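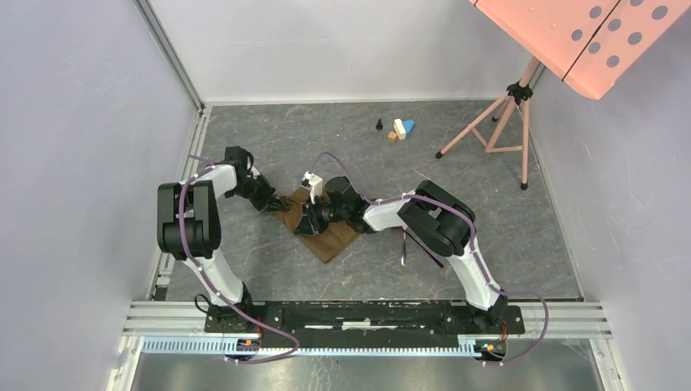

Page last changed: December, 4.55 pm

PRURKBRIDGE SCHOOL LEAVERS' GRANTS
Minutes of the autumn term meeting, held in the upper library

Present: seven trustees, the clerk, and two parents observing. The meeting was quorate at the third count, one trustee having been counted twice in the first and missed out of the second.

1. Apologies
Received from three trustees. A fourth sent apologies for the previous meeting, which he had attended.

2. Minutes of the last meeting
Agreed, with one correction. Under item 6, "the Ultine Bursary was awarded with great relish" should read "with great relief". The chair signed them with a borrowed pen.

3. Matters arising
3.1 The honours board in the front hall. The signwriter has put right the spelling of "engineering" and has kindly not charged for the missing letter. The board is now full down to the skirting. Any future winners will need either a second board or very small names. Deferred to spring, as it was in spring.
3.2 Letters to last year's winners asking how they are getting on. Four replies so far. Three were cheerful, and one asked for more money.

4. The travel grant
4.1 The clerk reported 16 applications, all from pupils leaving for college or university next year. The form had asked for "a short statement". The longest ran to nine sides and had footnotes.
4.2 The fund for travel stands at £224 after bank charges. The chair observed that this would get one pupil to Grukville and back quite often, or several pupils there once each with no way home.
4.3 There was a long talk about whether to give one decent grant or a number of thin ones. The case for one grant was that it might do some good. The case for several was that fewer parents would telephone. On a show of hands it was agreed to make four equal grants of £55 and to carry the rest forward – that is to say, £4.
4.4 It was further agreed that train tickets need not be sent in as proof. The envelope of last year's tickets may be thrown away. ACTION: clerk.

5. The Nseir Prize for an essay
5.1 The prize goes to the leaver who writes best on a set subject. The subject last year was "Is ambition a good thing?" and drew no entries, which the judges felt was an answer of a sort.
5.2 Subjects put forward for the coming year: "My town in fifty years", "What is a fair wage?", and "Bridges". The last was queried as being possibly about card games, teeth or rivers. Its proposer said that this was the beauty of it.
5.3 A trustee proposed dropping the set subject altogether and letting pupils write on what they liked. It was noted that the deed says "upon a theme of the trustees' choosing", and that changing the deed would cost a good deal more than the prize is worth.

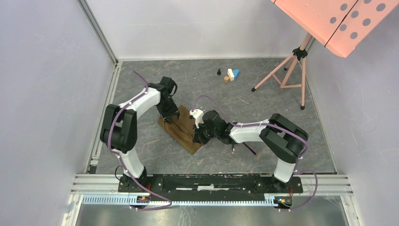 Could the trustees not simply choose "anything" as their theme, one of the observing parents asked, and so keep to the deed and let the children alone? There was a silence. The chair thanked the parent and said that observers do not normally speak. The proposal was then made again by a trustee, in the same words, and carried without a vote against.

6. The Ultine Bursary
6.1 The bursary is for a leaver going into a trade. The deed lists the trades, and these include wheelwright and saddler but not plumber or electrician. No wheelwrights have come forward.
6.2 The clerk pointed to the closing words, "and such other honest callings". After some discussion it was agreed that plumbing is an honest calling. One trustee asked for it to be minuted that he had had a boiler put in over the summer and was abstaining.
6.3 Closing date to be the last day of the spring term. Notices to go up in the sixth form common room, above the kettle, where they will be read.

7. Presentation evening
7.1 Winners are to be given their cheques in person. Last year's were handed out in the wrong order and swapped in the car park.
7.2 Speeches to be kept to 2 minutes. The chair asked whether this included the chair. It does.
7.3 Sausage rolls as before. More of them.

8. Any other business
The lock on the filing cabinet has been mended and the key is inside it. ACTION: clerk, with a screwdriver.

9. Next meeting
Same room, early in the spring term. The clerk will send round a choice of dates.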